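Plumarness Allotments & Gardens Forum > Growing > Propagation and Compost

Topic: Floral foam, peat, coir -- what are you all starting cuttings in?

Clistell
Posts: 1,259
16 January 2023

Cold, wet, nothing to do up the plot except look at it, so I may as well start an argument. I have a bag and a half of last year's peat compost left and once that's gone I'm not buying more. I do mostly penstemons, pelargoniums and a few fuchsias for my sister-in-law, who kills them by August and comes back for more.

What is everyone using for cuttings now? I tried a peat-free multipurpose from the DIY shed and it was largely bits of pallet. I found a staple in it. I've kept the staple.

Turov
Posts: 132

Coir and perlite, half and half. Been doing it for years. Wet the coir the night before, squeeze it till it stops dripping, mix, done. You do have to feed once they've rooted because there's nothing in it to eat.

The pallet stuff is fine as a mulch if you pick the metal out.

dela_pena_plot9
Posts: 3,000

Sharp sand. My dad rooted everything in sharp sand in a clay pot on the north side of the shed and he had pelargoniums the size of a Mini. You lot have been sold things.

(Signed, Dela Peña, who has just noticed the post count and is going to have a quiet word with himself.)

Clistell
Posts: 1,260

Congratulations on the 3,000. How many of them were about sharp sand?

dela_pena_plot9
Posts: 3,001

Fewer than there should have been.

C. Politis
Posts: 2,000

I'll give you my method in order, since I've been asked for it twice by private message and typed it out badly both times.

1. Take the cutting in the morning, just below a leaf joint, as long as your finger. If you have very long fingers use somebody else's.

2. Strip the lower leaves and pinch out any flower buds. People get sentimental at this point. Don't.

3. Get your pot ready before you start cutting. I like a black plastic one that narrows towards the bottom, the sort every garden centre plant comes in and every shed is full of. Wash it. A pot that had a sick plant in it last year will happily pass it on.

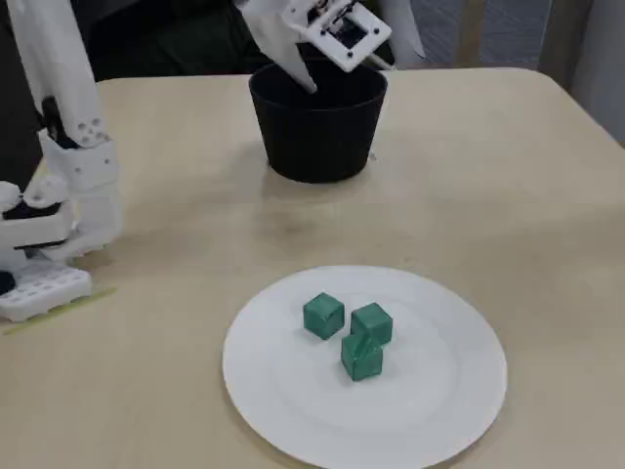 4. Fill with your mix, firm it lightly and push the cuttings in around the edge of the pot, where they seem to root better than in the middle. I've heard four explanations for this and believed each one for a season.

5. Water from below. Stand the pot in a saucer or an old plate until the top darkens, then take it out again. Most of the cuttings I've lost were lost by leaving them sitting in it.

6. Bag over the top for anything except pelargoniums, which rot if you so much as breathe on them.

7. Leave them alone. Do not pull them up to see how they're getting on.

As for the mix, I use two parts sieved leaf mould to one of grit. It costs nothing but two years of your life.

Charalambos Politis

Turov
Posts: 133

Agree with most of that, but step 5 is a lot of fuss for a three-inch pot. Can with a fine rose, thirty seconds, on with your day. And leaf mould isn't sterile. I had fungus gnats for an entire winter after trying it indoors. My wife refers to it as the year of the flies.

C. Politis
Posts: 2,001

Overhead watering knocks small cuttings sideways and then you have to prod them, and see step 7. I do concede the gnats. A layer of grit on the surface keeps them down, or else keep the pots somewhere your wife doesn't go.

Turov
Posts: 134

It's a two-bedroom flat.

muddy_kneeler
Posts: 47

Can I ask about the floral foam in the thread title? My neighbour swears by those green cubes for pelargoniums and has offered me a bag. Any good?

Clistell
Posts: 1,261

I put it in the title and then forgot to mention it, which is how my seed orders go as well. I used florist's foam one year. Things did root in it. Then I was left with a plant in a lump of plastic that crumbles to dust and never goes away, and I couldn't get the roots out without tearing them. If I'm giving up peat to be good, it seems a bit rich to dig that in instead.

dela_pena_plot9
Posts: 3,002

Sharp sand doesn't crumble.

Turov
Posts: 135

It's already crumbled. That's how it got to be sand.

muddy_kneeler, I'd say no thank you to the neighbour. If you want something ready made, get the coir plugs and pot on as soon as you see a root at the bottom. They dry out fast on a sunny sill, so look at them every day.

muddy_kneeler
Posts: 48

Thanks all. Is January too early to start? I've got two old pelargoniums in the porch that have gone long and miserable.

C. Politis
Posts: 2,002

So have we all. The light is poor now and they sulk. Cut the old plants back at the end of February, let them put on some fresh growth and take cuttings from that in April. If you have a heated propagator you can go sooner, but then you have a windowsill full of plants and a frost outside, and you start eating your dinner standing up.

Clistell
Posts: 1,262

Right. I'm going to try coir and perlite in half the pots and leaf mould in the other half, and Dela Peña can have one pot of sand so that he stops. Will report back in April if the sister-in-law hasn't been round first.

dela_pena_plot9
Posts: 3,003

Clay pot, mind. North side of the shed.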